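Notes d'intervention – Barquettes aluminium en restauration collective : choix, manipulation, tri
Octobre 2018
Durée prévue : 17 minutes, questions non comprises

Diapo 1. Titre
Remercier Mirela Vasconcelos pour la relecture du tableau des formats. Annoncer le périmètre : barquettes jetables en aluminium, bords roulés ou plissés, usage unique, cuisine satellite et portage. Les bacs gastronormes en inox ne sont pas traités, sauf comme point de comparaison à la diapo 6.

Diapo 2. Point de départ
Le site de Cosow a relevé ses rebuts de barquettes pendant tout le mois de septembre. Total : 469 pièces écartées avant remplissage ou entre remplissage et operculage. Le relevé ne couvre pas ce qui se passe chez le convive.
Répartition à dire à l'oral, sans la lire ligne à ligne : coins écrasés en tête, puis bords faussés, puis fonds percés. Les fonds percés sont rares mais coûtent davantage, la portion part avec la barquette.
Préciser que la catégorie « coin écrasé » a été remplie par des équipes différentes et que le seuil d'acceptation n'était pas le même le matin et l'après-midi. Ne pas faire de courbe avec ça.

Diapo 3. Anatomie d'une barquette
Trois zones : fond, parois, rebord. Le métal est mince partout, la rigidité vient de la forme. Les plis des coins absorbent l'excédent de matière à l'emboutissage, ils ne sont pas soudés et peuvent s'ouvrir si on tire dessus.
Le rebord travaille comme une poutre. Tant qu'il est droit, la barquette vide se tient par un seul côté. Une fois pleine, non : la paroi se vrille et le contenu se déplace vers le coin bas.
Faire circuler deux barquettes Lunum, une neuve et une redressée à la main. Demander à la salle de passer le pouce sur le rebord.

Diapo 4. Dépilage
C'est l'étape où l'on perd le plus de pièces. Les barquettes arrivent emboîtées, parfois serrées par le transport. Deux gestes à distinguer :
– pincement du rebord et traction vers le haut : rapide, marque le bord si la pile résiste ;
– légère torsion de la pile, puis séparation par deux bords opposés : plus lent, très peu de marques.
À Cosow, le second geste a été retenu pour les grands formats seulement. Pour les petits, le temps perdu n'est pas compensé.
Stockage des piles : à plat, dans le carton d'origine ouvert par le dessus. Ne pas poser de couvercles dessus.

Diapo 5. Plan de travail
Rappel des principes, vite. Surface lisse, claire si possible, on y repère mieux les éclats d'aluminium et les miettes. Le plateau plastique sert de zone de dépose et délimite le poste. Prévoir un plateau de couleur franche : l'aluminium se confond avec l'inox, beaucoup moins avec un bleu vif.
Dégagement autour de la barquette : de quoi passer la main à plat sous le fond. C'est le critère qui a été mesuré, le reste relève de l'habitude du poste.
Les câbles d'alimentation de la balance et de l'operculeuse passent à l'arrière. Un câble qui traîne devant accroche les rebords.

Diapo 6. Comparaison rapide avec l'inox
Ne pas s'attarder. L'inox encaisse les chocs, se lave, pèse. L'aluminium jetable conduit bien, refroidit vite en cellule et ne revient pas. Le lot type commandé par Holanda est de 496 barquettes, il tient sur une étagère ; l'équivalent en inox demande un local de plonge dimensionné en conséquence.
Si question sur les coûts : renvoyer au document de Wanpen Petchrat, les hypothèses de lavage y sont détaillées. Ne pas donner de chiffre de mémoire.

Diapo 7. Prise et déplacement
Barquette vide : prise latérale admise, rebord tenu entre deux appuis, effort juste suffisant. Le pincement doit porter sur une longueur de bord droite, à distance des plis.

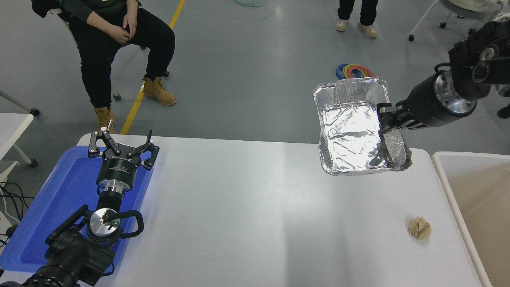 Barquette pleine : deux mains, paumes sous le fond, ou plateau support. La consigne est la même avec opercule. Un couvercle carton serti raidit le rebord, il ne soutient pas le fond.
Inclinaison : pour une sauce, arrêter le remplissage 8 mm sous le rebord. Au-delà, l'operculage tire la sauce par capillarité entre le bord et le film. Vérifié sur les formats rectangulaires uniquement.
Insister sur le redressage. Un bord faussé peut être remis en ligne une fois, à froid, à vide, sur une surface plane. La deuxième fois le métal fissure au pli. Barquette écartée.

Diapo 8. Contrôle visuel
Ordre conseillé : coins, rebord, fond. Regarder l'intérieur sous un éclairage oblique. Les reflets sur une surface froissée masquent les trous d'épingle, il faut tourner la pièce. En cas de doute, présenter le fond devant une lampe.
Un intérieur froissé n'est pas en soi un motif de rejet. Le motif de rejet est la perte d'étanchéité ou l'impossibilité d'operculer.

Diapo 9. Tri après usage
Barquette vidée, raclée, non lavée. Séparer le couvercle carton et le film. Ne pas emboîter des barquettes de matières différentes.
Le bac Trorkatance est équipé d'une ouverture étroite, les grands formats doivent être pliés en deux. Plier vers l'intérieur, les bords coupent.
Consignes de tri variables selon la collectivité, inviter chacun à vérifier la sienne.

Diapo 10. Questions
Deux questions probables : aliments acides (réponse : contact limité, barquette laquée si stockage prolongé) et four à micro-ondes (réponse : suivre la notice de l'appareil, pas de règle générale à donner ici).
Récupérer les deux barquettes de démonstration.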